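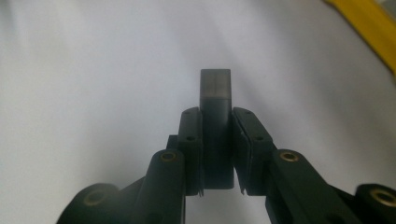

Bench news from Lirnell

Quick one this month, the packing room is flat out and I've got half an hour before the truck.

So. The grippers. Most of you have heard about them by now, or walked past and wondered why people on the small parts bench are picking things up with green claws instead of their fingers. Short version: the bench is being partly automated, starting with the blocks, and the people who do the job now are the ones showing the machine how it's done. You hold the gripper, you pick up the block, you put it where it goes. The camera on it records. Then again. Then again. Skusex take the recordings and use them to train the arm that goes in at station 2 in August.

Two people per shift are on it at present, 2 hours at a time and then swap. Please stick to the swap. The first week a couple of us went straight through to lunch and had sore thumbs for days. If your wrist hurts, stop and say so, no one is chasing a number.

We passed 1655 good picks on Tavia (that's the name of the project, don't ask me, it came from upstairs) and Skusex say the early ones are usable too, even the clumsy ones. Apparently the arm needs to see a bad grab being put right as well as a clean one. So no need to delete your fumbles. Just carry on and fix it like you would normally.

A few things that came up at the bench meeting:

Grip high on the block, pads flat to the sides. Not the corners. When it goes in crooked it twists on the way over, and you can feel it go.

Keep the white cloth clear. No cups, no pens, no phones. Pull it straight at the start of your turn but dont iron it or anything, a few creases are fine.

If a screw on the finger pads feels loose, don't tighten it yourself. Put the gripper in the tray marked CHECK and take the spare.

Keep your other hand out of the way once you've started a pick. Hardest habit to break, we all reach in.

Now the part people really want to know. Jobs. What we've been told, in writing, is that no one on the small parts bench is losing hours this year because of Tavia. Station 2 goes to the arm, the two people from there move to checking and kitting, same grade, same shift pattern. After this year, we don't have anything in writing. We asked. The answer was "too early to say", and several people at the meeting were not happy with that, me included. It's going back on the agenda.

Training for the checking job is 7 sessions, paid, during the shift. You don't have to be on station 2 to sign up. Sheet is on the board by the lockers. A few of the longer serving people said they'd sooner stay on hand packing and that's been noted, nobody gets moved without a sit down first.

Also asked: can we see the arm before it arrives? Yes. The Makhubela site has had one running on lids for a while and they'll take a small group over. The people there told us it's slower than they are but it doesn't mind the dull stuff, and that they spend a lot more of the day on jams and odd shapes than they used to. Some like that. Some miss being able to switch off and chat. Worth hearing it from them direct, so put your name down if you want a seat in the van.

One complaint to pass on, the radio. The recordings don't take sound, we checked, so it can go back on. Argue about the station amoung yourselves.

Glove order is late again. Use the box under the sink till it comes.

Anything for the next issue, leave it in my tray or catch me at break.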